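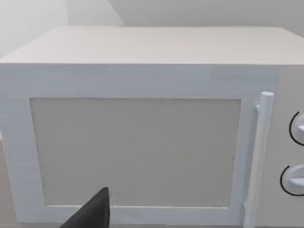

Interim report, March
Home-build arm, simulated kitchen tasks
Odette Charpentier and Gwenaël Deschamps

Our plan says practice in simulation will transfer to the arm we're building in the Pemwood workshop. I doubt it. We logged 307 runs in the virtual kitchen, and the door handle there never sticks. 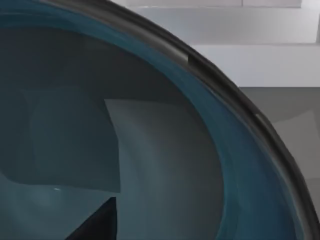

Fig. 2. Close view into the bowl, teal band under a dark rim.

Gwenaël likes the glossy surfaces. I think they fooled our depth estimate, and 2 filters didn't fix it.

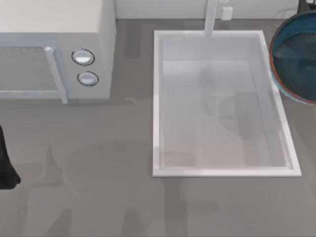
He also wants 90 more runs before we wire the shoulder joint. I'd wire it first and see what the real one does with a cheap bowl.

Search this site Go
2 comments
Contact | Back to top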